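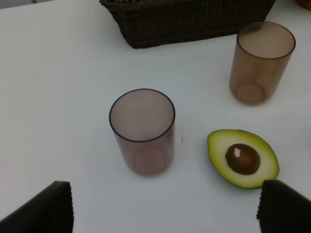
When does the Mestdale lunch club move to its winter hours?

The winter schedule starts on Monday, December 1, with doors opening at 11:30 and the last plates going out at 1:15.

The change gives the kitchen an extra half hour in the morning, which the cooks asked for after last winter's delivery delays. Members who ride the Eskildsen Road bus should take the 11:05 from the library, as the 10:40 does not run on the winter timetable. The return bus leaves from the same stop at 1:50.

Meals stay at the current price through the end of February. A book of 18 lunch tickets can be bought at the front desk or by mail. Tickets from the old green books are still good and do not need to be exchanged. Single meals can be paid for at the door in cash or by check.

Sign-up for the first week closes at noon on 21st November. After that, members should call the desk by 2 p.m. on the day before they plan to eat. The phone line takes messages overnight. Please leave your name, the day you are coming, and the number of guests.

The menu has been reworked by Jeanine Kramer, who took over the kitchen in September. Soup will be served every day, with a meatless choice on Tuesdays and Thursdays. The split pea is back. The tuna bake is not, although Kramer said she may try it again in spring with a different recipe. Salads will be smaller through the cold months and will lean on cabbage, carrots and beets from the two farms that supply the club. Fruit will be apples and pears most days.

Anyone with a food allergy should fill out the yellow card again this year, even if nothing has changed. The old cards were kept by last name only, and there are several shared last names in the club. The new ones have a space for a phone number and an emergency contact.

The dining room seats 72. On days when the list is full, a second seating will be held at 12:45, and the desk will call members to offer it. Raghavendra Gowda is handling the seating list and would like to hear from groups of six or more at least three days ahead, so that tables can be pushed together before the room opens.

The fund for the new dishwasher stands at $1480 toward a goal of $3000. The present machine still runs but needs two cycles for the soup bowls. Donations can be left at the desk in an envelope marked "kitchen."

The club will be closed December 24 through January 1. Home delivery members will receive frozen meals for those days on the Monday before the break. Drivers need someone to answer the door, so please call the desk if you will be out that morning.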